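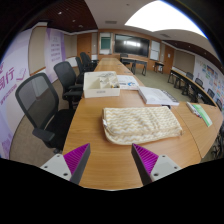 Folded cloth on the long table, storage box open behind it.

Shared Spaces and Office Upkeep
Session 6 notes: cloths, folding, and what lives on a meeting table
Tarık Bayram, Cirkville evening program
Notes updated Dec 23, 2025

Typed up fast after class. If you missed it, read this plus the section on soft goods in the reader, starts p. 149. Skip the part on drapes, we're not doing drapes.

Where we left off

Last time: hard surfaces. Tables, arms of chairs, door handles, whiteboard rail. Tonight: anything on the table that isn't the table. Cloths first, then boxes, then paper. Paper is the hard one and we ran short on it, so the paper notes are longer than what I said out loud.

Terms

Surface — the tabletop itself. Stays.
Resident — an item that belongs on the surface between meetings. Should be a short list and written down somewhere.
Visitor — item somebody brought in and will want back.
Orphan — visitor with no owner after the waiting time (see below).
Dressing — cloth, runner, mat. Soft thing that goes on a hard thing.

People mix up resident and orphan all the time. An orphan that has sat there since June starts to look like a resident. Ask before you decide. Check the list, then ask.

Wood tops

Most long meeting tables you'll meet are made up of sections. The joins between the sections collect crumbs and grit. Wipe along the seam, never across it. Across pushes the grit onto the next section and you've got to do that one over.

Light wood shows cup rings less than dark wood but shows ink more. Marker ink espescially. Test any cleaner on the underside first, small spot, wait, look at it in daylight if you can. The Tedwood care sheet (handed out in session 2) says barely damp cloth, dry cloth right behind it. Good rule for any wood top.

Power and cable fittings set into the top: lift everything off them before you wipe. Dry cloth only near those. If there's a stack of stuff covering one, move the stack. Whole stack, not just the top.

Folding a cloth for the table

Do this on a clean, dry part of the top. Not on a chair and not against your chest.

1. Shake it out away from the table.
2. Lay it flat, good side down. Find the tag. Tag goes to a corner you can reach.
3. Smooth from the middle outward with flat hands.
4. Bring one long edge over to the other. Line up the corners first, worry about the middle later.
5. Run your hand along the fold, once, light pressure. You want a soft fold on this kind of thing and not a hard crease.
6. Fold the short way. Again if it's still too big for its spot.
7. Turn the stack so the folded edge faces the person walking in.

Patterned cloth. Zigzags and chevrons give you away. With a plain cloth you can be a little off and who cares, with a zigzag the stripes kink at the fold and the eye goes right to it. So match stripe to stripe on the top layer at least. The layers underneath can be a little out.

Pale colors (cream, light yellow, beige) hide lint and show coffee. Check both faces before folding. A stain folded to the inside is still a stain, and it gets found by the next person at a worse time.

Thick or padded cloth won't take a sharp corner. You get rounded ends and that's fine. Don't flatten it with a book. Someone in the 126 section asked about ironing padded stuff, and the answer is look at the tag. If no tag, don't.

Picking it up again

Where most of you went wrong in the practice part. You pinched the top layer only, lifted, and the rest slid open. Then the stack has to be done over.

Two ways that work:

Flat hand under, flat hand on top, carry it like a tray.

Or pinch through all the layers at the folded edge and keep the other hand under the far end. If you pinch at the open edge it fans out on you every time.

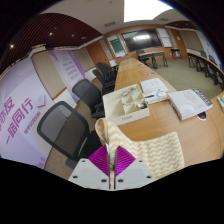

If you want it open, that's a different move. Hold one layer, let the weight of the cloth do the rest, and lay it down starting at the far side. Draw it toward you. Don't fling it like a bedsheet, not in a room with loose paper out. Keep the loose end clear of boxes and anything with small parts in it. A draped corner catches on an open box very easily and then you're picking clips off the carpet.

Leave a hand's width between dressing and box. More if the box is light.

Open boxes with dividers

Off-white desk organizers, the kind with one big space and several little ones. Handy and they fill up with junk. Rules from the Estcombe site that I like and want you to use for the assignment:

Big compartment: stays empty, or holds one kind of thing. It's for the meeting, so people can drop their badges or pens or whatever in it.
Small compartments: one kind of small thing each. When you find two kinds in one space, split them.
Anything tangled comes out, gets untangled, gets tied, goes back. If you can't untangle it in the time you have, take it out of the room. Tangles don't go back in the box.
Label faces the door. A label that can't be read from a chair gets redone, bigger.

Wipe inside the empty space every time. Empties get skipped since they look clean. They have dust in the corners, go feel with a finger.

Packs of markers: don't live in the paper pile. Next to the whiteboard or in the box. Check caps. A dried out marker goes in the trash and not back in the pack. I've seen people put it back, twice, in the same class.

Paper, booklets, flat boxes

Least agreed-on part of the job. My version:

Flat printed things with today's use: square to the table edge, face up, in reach of the first chair.
Leaflets lying at an angle: straighten or file. Angle reads as "dropped."
Desk calendars: resident, if on the list. Turn to the right month. (Güneş caught me on this one, thank you, mine was a month behind.)
Thick boxes and stacks: off the middle of the table, never on top of a fitting.
Anything you're not sure is trash: it isn't trash yet. Orphan shelf.

Waiting time for orphans is 20 days at most places we work with. Write the day you found it on a slip, slip goes with the item. No slip means the clock hasnt started.

Don't read the paper. Glance for a name, that's it. If it looks private turn it face down, and tell the desk.

Chairs

Quick, did this in session 3 but half of you forgot.

Pushed in until the arms are close to the table edge, not touching. Arms that knock the edge wear a groove in the wood over the years.
Mesh backs: brush, don't wet.
All seats the same height down one side. Stand at the end of the table and look along the backs. You'll see the odd one right away.
Casters: hair. Turn one chair over per visit and do that one. Next visit, the next chair.

Order of work for a reset

Walk in, look, touch nothing yet. Then visitors off, residents to one end, dressing off and shaken out. Wipe top, seams, fittings dry. Dry the top. Residents back. Box sorted. Cloth folded and placed. Paper squared. Chairs last.

People like to do chairs first since they're in the way. Pull them back to work, fine, but the final push-in is last or you do it twice.

Common mistakes from tonight

Folding on a damp top. Cloth picks it up, top dries patchy.
Tag hanging out at the front. Not a disaster, just tuck it.
Moving the box by one divider wall. Use both ends.
Sorting the box over the cloth. Small stuff gets in the folds.
Talking while lining up corners (me, mostly).

Assignment

Pick one shared table, at work or the library or your own kitchen if you have to. Write the resident list for it. One page. Then do a full reset in the order above and note which step made you go back and redo an earlier one. Bring the list to class, handwriting is fine.

Also bring a patterned cloth from home, dish towel is OK, nothing with fringe.

Reading for session 7: rest of the soft goods chapter, and the two pages on carpets if you have time. Will return the session 5 sheets then, sorry for the wait.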